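Can a machine tidy the living room yet?

My sister-in-law asked me at dinner when she could buy something that would pick up after her kids. I work in maintenance at a packaging plant in Millgate, so I'm the person in the family who gets the robot questions. I told her not this year and probably not next year, and then I spent the drive home thinking about why.

I've written before about the floor robots at work. We have three of them. They move totes from receiving to the lines and they do it well, all night, without anyone thinking about them much. What they need is a flat floor, a painted lane and totes that are all the same size. When someone leaves a pallet jack in the lane, the robot stops and waits. That is a fine way to run a plant. It would be a poor way to run a house, where something is always in the lane.

So I made a list of chores and tried to be fair about each one.

Vacuuming

This one is mostly done. We've had a Rillura at home for 2 years. It gets the hall and kitchen every morning and the bedrooms when the doors are open. It still eats a sock every few weeks, and it can't do the stairs. I empty the bin and cut the hair off the brush. I would buy another one.

The thing to notice is that a vacuum doesn't have to pick anything up on purpose. It drives over the floor and the suction does the rest. Once you ask a machine to take hold of one particular thing and put it in one particular place, the job gets a lot harder.

Laundry

Washing and drying have been automatic for so long that we don't count them. Folding is the part people want. I've seen clips of two-armed machines folding towels and T-shirts, and some of them look pretty good. Most of them also start with one shirt lying flat on a clean table. My laundry starts as a knot in a basket, with a fitted sheet wrapped around everything else.

If someone sold a machine that only turned shirts right side out, I'd look at the price.

Putting books away

I picked this one because my sister-in-law's kids have a lot of books and they are all over the floor. It sounds like one of the easy ones. A book is a box, more or less, and a robot ought to be good with boxes.

A closed book on a table is already a problem, though. It lies flat, so there's nothing to get hold of from above. You and I slide it to the edge or get a fingernail under the cover. Two hard jaws have to get under it somehow, or tip it up first. And once it's off the table it stops being a box. Take it by the cover alone and the pages fall open, the weight moves, and now you're carrying something that's a different shape from the thing you reached for.
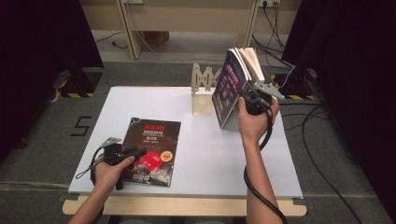 Putting it on a stand is another step again. You have to close it or open it to the right place, turn it to face front, and let go without knocking the stand over. A paperback bends while you do this and a thick book doesn't. My nephew is six and can do all of it while talking about sharks.

A lot of the current work goes into having people do these small jobs holding the same kind of gripper a robot would have, so the machine has something to copy. I tried something close to it with the pickup tool from the garage, moving paperbacks from the coffee table to the shelf. I got better at it within ten minutes. I also dropped quite a few, and I have eyes, a shoulder and decades of practice with books. It gave me more sympathy for the robot.

Dishes

The dishwasher is a robot that solved its problem by making us do the loading. I don't mean that as a complaint. Loading is where all the odd shapes are, and wet glass is hard to see and easy to break.

At the plant we had a trial last September with an Emdale arm loading cartons into a case packer. For one size of carton it was excellent. Its best shift was 1,154 cases, and the two stops it had were both bad glue and no fault of the arm. Then we switched to a mixed order with four sizes and a soft pouch, and it spent most of the morning asking for help. The vendor got three of the sizes working by the end of the week. The pouch still goes in by hand.

I think about that pouch when I see a kitchen demo. The question I'd ask is how many kinds of thing it can handle that it hasn't been set up for, and how often it needs a person to come over. At work, a stop costs us a walk across the floor. At home, if I have to stand next to the machine while it unloads the top rack, I may as well unload the top rack.

Yard work

Mowing is close to where vacuuming was a few years back. My neighbor has a Yook mower and it keeps his front lawn shorter than mine. His back yard has a slope and a swing set, and he still does that himself on Monday evenings. Leaves, no. Weeding, no, unless you don't mind losing the carrots.

What I'd pay for now

If you want to spend money on this today, buy the vacuum, and maybe the mower if your lawn is flat. I'd leave anything with arms alone until you can see it work in a house with stuff on the floor, using things the seller didn't bring along.

For the kids' books, I told my sister-in-law to get a big open bin, the kind where everything can be thrown in from almost any angle. They had one at the hardware store and it holds close to everything they own. She says about half the books make it in – the rest are still under the couch, where the vacuum finds them.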